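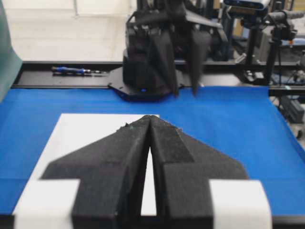 # 継投のあとに入った得点は、どちらの投手の自責点になりますか?

**ヤドヴィガ・ザレフスカ**|カテゴリ:野球・ソフトボール > スコアのつけ方|閲覧 1283

はじめまして。いつもこちらの掲示板には助けていただいています。息子が入っている草野球チーム「モスステッド」で、この春からスコアをつけることになりました。前任の方が引っ越されて、たまたまベンチの端に座っていた私にスコアブックが回ってきた、という経緯です。野球を見るのは昔から好きなのですが、つけるとなるとまったく別の世界ですね。鉛筆より消しゴムのほうが先に小さくなっていきます。

先日のドラスティトロウ戦で、どうしても自信の持てない場面がありました。4回裏、うちの先発が先頭打者を三振に取ったあと、次の打者に四球を出して降板しました。一死一塁です。代わった投手は最初の打者をショートゴロに打ち取り、一塁走者は二塁で封殺。ただ一塁は間に合わず、打者走者が残って二死一塁になりました。そして次の打者に、レフトへそれは見事なホームランを打たれてしまったんです(敵ながら拍手しそうになりました)。

失点は二つ。私は、先発が出した走者は二塁でアウトになっているのだから、二点とも二番手の自責点だと思ってそのように書きました。ところが試合後、相手チームの記録の方が「一点は先発につけましたよ」とおっしゃるのです。先発が出した走者はもう塁にいなかったのに、です。とても感じのいい方でしたので、その場では「そうですよね」と笑って帰ってきてしまいましたが、家に帰ってからもずっと気になっています。

チーム内で防御率の表を貼り出しているものですから、間違えると投手二人に申し訳なくて。どなたか、初心者にもわかるように教えていただけませんでしょうか。エラーは一つもありませんでした。
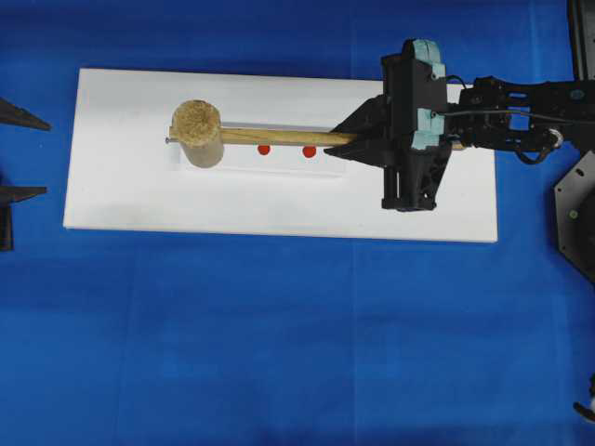

最終更新:7/21/25(投稿者による編集:アウトカウントを補足)

追記です。コメントで「四球の走者はそのあと盗塁していませんか」と聞かれましたが、していません。ずっと一塁にいて、ショートゴロで二塁に向かってアウトになりました。書き方がわかりにくくてすみません。

## イリル・ゲオルギエフ

二番手で二点だと思います。ホームランを打たれたのはその人ですから。

うちのチームはそんなに細かくつけていなくて、失点はその回の最後に投げていた人に全部つけています。それで揉めたことはないです。みんな自分の打率しか見ていないので(笑)。防御率の表を貼るのをやめるのも手かと。

あと関係ないですが、消しゴムがすぐなくなるなら、消せるボールペンはおすすめしません。夏に車の中に置いておいたら、一試合ぶんがきれいに消えました。

## ミロヴァン・ドゥミトレスク

ヤドヴィガさん、こんにちは。スコアラーの世界へようこそ! 私は地域のリーグで記録を始めて35年になりますが、いまだに継投の絡んだ回は家に帰ってから見直します。ですから、悩まれるのはごく当たり前のことです。どうか気を落とさないでくださいね。

さて、先に答えを書きますと、相手チームの記録の方が正しいです。先発に失点1・自責点1、二番手にも失点1・自責点1となります。

公認野球規則では、9.16の(g)という項目に書かれています。前の投手が残していった走者について、その投手は「誰を残したか」よりも「何人残したか」で責任を負う、という考え方なんです。私も若いころ、ここを飲み込むのにずいぶんかかりました。

今回の場面に当てはめてみましょう。先発は一塁に走者を一人残してマウンドを降りました。この時点で、先発には「一人ぶん」の責任が残っています。二番手は次の打者をショートゴロに打ち取りました。封殺されたのは先発が出した走者ですが、もし守備側が一塁に投げて打者のほうをアウトにしていたら、先発の走者は二塁に残っていたはずですよね。どちらでアウトを取るかは野手の選択の問題で、二番手は打者をちゃんと打ち取る仕事をしたわけです。それなのに、前の投手の走者と入れ替わりで残った打者走者まで二番手の責任にしてしまうのは気の毒だろう、ということで、一塁に残った打者走者が「先発の一人ぶん」を引き継ぎます。

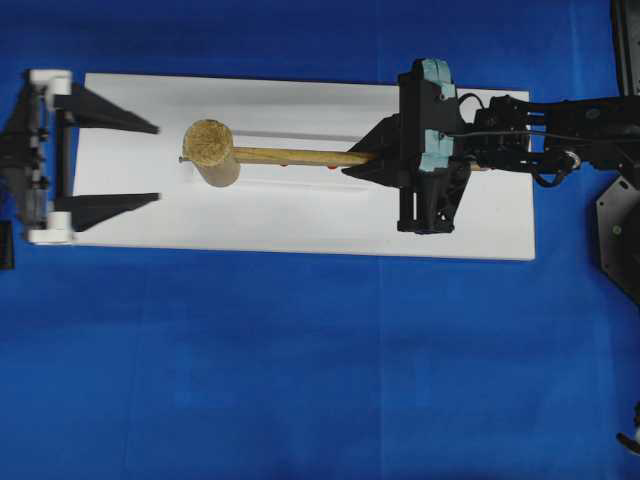
ですから、そのあとのホームランで先にかえってきた走者の一点が先発のもの、打った本人の一点が二番手のもの、となるわけです。失策も捕逸もなかったとのことですから、どちらもそのまま自責点で大丈夫です。投球回のほうは、4回に一つアウトを取って降りているので、先発は3回と3分の1ですね。封殺のアウトはもちろん二番手の投球回に数えます。

ひとつ、似ているようで違う例も書いておきます。もし残した走者が、打者とは関係のないところで、たとえば盗塁を刺されたり牽制でアウトになったりした場合は、先発の「一人ぶん」はそこで消えます。そのあとに出た走者は二番手の責任です。コメントで盗塁のことを尋ねた方は、おそらくこのあたりを気にされたのだと思います。

私のつけ方ですが、投手が代わったところで波線を引いて、欄外に小さく「残1」と書いておきます。前の投手の走者が打者とは関係なくアウトになったり、得点したりしたら、その数字を減らしていきます。封殺で入れ替わっただけなら、そのままです。これだけのことですが、回の終わりに計算するときにとても楽になります。使っているのはパヴロヴィッチの横長のスコアブックで、欄外が広いので気に入っています。孫には「字が小さすぎて読めない」と言われますけれども。

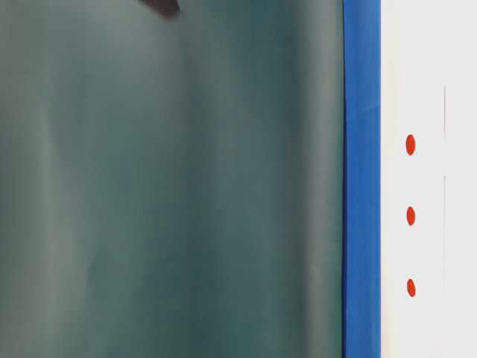 ## ヴラスタ・ニコロフスキ

ミロヴァンさんの説明で解決だと思いますが、私も去年同じところでつまずいたので、すこしだけ足させてください。

打者の途中で投手が代わったときも要注意です。ボール先行のカウント(2ボール0ストライク、2-1、3-0、3-1)や、それに3-2のフルカウントで引き継いで、その打者が四球になった場合は、四球も走者も前の投手につきます。ヒットや失策、野手選択などで出た場合や、アウトになった場合は二番手です。死球も二番手になるので、私はそこを間違えました。2-2や1-1などから引き継いだときは、四球でも二番手につけます。

それから、回の途中から出てきた投手は、前の投手のときにあったエラーの「本当ならもうチェンジだったはず」という恩恵を受けられません。チームの記録では自責点にならないのに、二番手個人には自責点がつく、という不思議なことが起きます。合計が合わなくて、一時間くらい電卓を叩き直したことがあります……。合わなくていい場合があるんですね。

アプリのVorusで集計しているのですが、私は封殺のところだけ手元のノートで確かめ直しています。入れ替わりを自分で指定しそびれることがあるからです。紙と両方つけておくと安心ですよ。

### コメント

**ヤドヴィガ・ザレフスカ**:みなさん、ご丁寧にありがとうございます! 「誰を」より「何人」、と声に出して読んだら、急にすとんと落ちました。さっそく表を直して、先発の子に(子といっても四十過ぎの方ですが)一点増えますと伝えたら、「そうだと思ってた」と言われました。それなら早く言ってほしかったです。イリルさん、消せるボールペン、ちょうど買おうとしていたところでした。あぶなかったです。

**タルン・パタック**:横から失礼します。封殺ではなく併殺だった場合はどうなるのでしょうか。

**ミロヴァン・ドゥミトレスク**:タルンさん、併殺なら走者も打者もいなくなりますから、引き継ぐ人がいません。今回の一死一塁からだと、そこでチェンジですね。無死一塁からの併殺でしたら、そのあとに出た走者は二番手の責任で数えてください。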